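I spent part of this winter being paid to teach a machine to fold gym clothes, and people keep asking me if the thing can do it now. My short reply is that I can do it, slowly, through the machine. I'm less sure about the rest.

The job was at Flatberg, a small outfit that wants to sell laundry handling to hotels and sports clubs. You hold a pair of handles, the arms copy your hands, and everything gets recorded. Later all those recordings go into the software, and the software is supposed to get the idea. They call each recording a demonstration. I called it folding shorts with salad tongs. 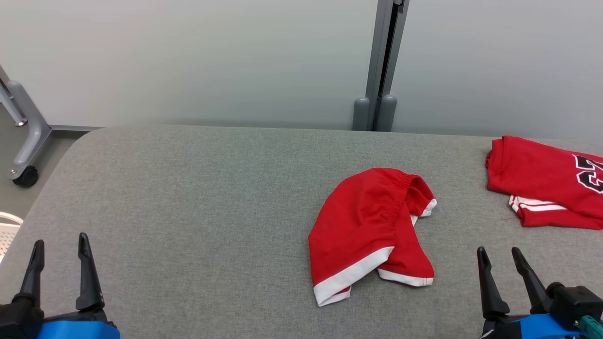
Pruldale, February 7, 2026

I should say up front that I'm no engineer. I answered an ad, did a morning of training, and sat down. So take my doubts for what they are.

The first doubt is about time. Red shorts with white trim take me a few seconds at home. On my first day through the handles, one pair took me 6 minutes, and I dropped the waistband so often that I started holding my breath. By the end of the second week I could get through 23 good folds in a shift, and I was proud of that, which tells you what the job does to your standards.

The second doubt is about what gets counted. If a fold went badly, I hit a pedal and the recording was thrown out. Fine. But bad folds are most of what happens with cloth! It slides, it flips over, it hangs on to a finger when you want to let go. We were told to keep a few of the recoveries, ten percent or so, and toss the others. I asked how a machine learns to get out of trouble if we keep deleting the trouble, and I was told the model would generalize. I heard that word a lot.
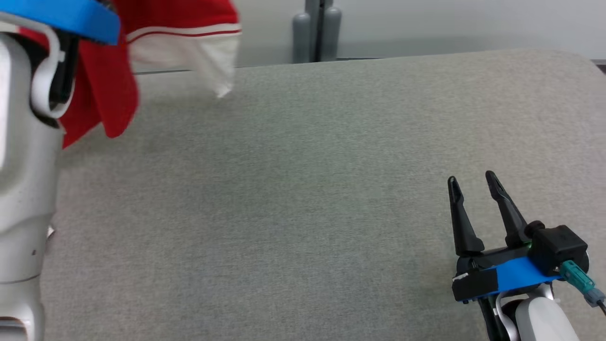
Then there's the feel of it, or the lack. My hands know a waistband from a hem without any help from my eyes. Through the handles I felt nothing at all, so I did everything by looking, and I got into odd habits. I'd close the fingers too early, wait, lift a little, and check if anything came up. All of that hesitation is in the recordings now. Somewhere a computer is studying my nervous pauses as if they were part of folding.

The software they train on this stuff is named Jestance. I was allowed to watch it run on its own one afternoon in my last week. It had 10 tries at a pair of shorts and finished 7. The room was very happy. I kept thinking that if I paid somebody to fold ten pairs and got seven back, I'd have a question or two, and those were the same shorts on the same table where it had learned.
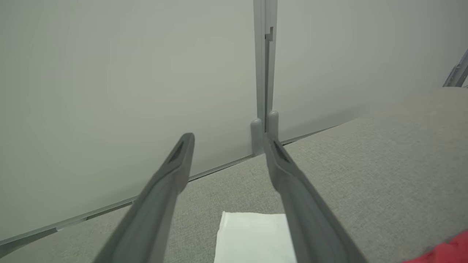 To be fair, the other three weren't disasters. One was a decent fold facing the wrong way. And I did see it do something I never taught it on purpose, a little tug at the corner to straighten the edge before letting go. I do that at home. I must have been doing it through the handles without noticing, and it was strange to see it come back at me.

So no, I don't think all of this is a con. I think it's slow and expensive, and I think the people selling it talk as if the hard part is finished. The sales page promises a full trial at a hotel in Bickerstaff in June. I'd like to see what happens when it meets a fitted sheet.

I've told them I'd come back for another round if they need hands. The pay was decent and the chair was good. My own laundry has been sitting in the dryer for two days.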